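Home Jobs Participants wanted Kits Contact

Clonetix is looking for 52 paid participants to try Selico, our practice kit for robot arms. The kit runs on your own computer in simulation, so you need no robot at home. We want to learn if a person without engineering training can teach the arm to pick up household things and put them down in a good place.

You will work in the practice room we call Wyss. Each participant completes 226 short tasks over three weeks in February, in your own time. For each task you guide the arm, save the attempt and write one or two sentences on what was difficult. The payment is $1,510 when all tasks are finished, or $500 if you stop after the first week.

Both views come from the simulation, the first close to the gripper and the second with more of the arm.

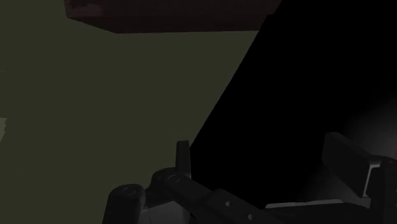
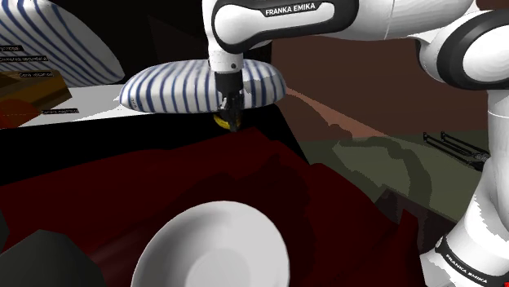

Erkitmont, who tested the kit before this call, wrote to us that the controls felt slow on the first evening and much more natural by the third, and that the written notes took longer than the tasks. We have made the notes form shorter.

You should be 18 or older, live in Canada and have a computer with a separate graphics card. Experience with games is helpful but not required. Please send a short letter, in your own words, telling us which computer you have and what hours suit you. Applications close on 12th December.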